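Search this site Search
Home Shop News Newsletter Archive Contact

Teapot swap is back — and a few odds and ends

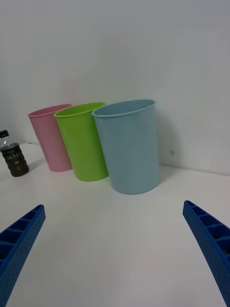
Photo: Groletstead Tea & China

Quick one this month, we're mid stocktake and the kettle's on its third go.

Teapot swap first. Saturday morning, back room at the Zamora Street shop, doors at ten. Bring a pot you're tired of, go home with somebody else's. Lid must fit. Chips ok if you own up to them. Last time we had 51 pots on the tables and two people nearly came to blows over a brown one with a rooster on it. It was a very good rooster.

New in: Grelis mugs, the ones with the rude mottos inside the rim so your guest only finds out at the last sip. Been asking for these for ages. 20 came, 5 are spoken for allready, and no I can't hold one without a deposit. Sorry. The politer saucers are due in September, if the maker's to be believed.

Raler seconds — box under the stairs, everything marked down. Mostly sugar bowls with no lids and some lids with no sugar bowls. Have a dig. I matched one pair and felt like a genius all afternoon.

Several of you wrote in about tea stains. Baking soda, damp cloth, elbow grease. Not on gold trim!! Learned that the hard way with my aunt's set and she still brings it up.

Also the mailing list. We're at 83 now, which is lovely, but a few emails keep bouncing. If a friend says they never get this, tell them to check there spam or just come in and write it down again, clearly please.

Milk in first or last, replies to the usual address. Results next time.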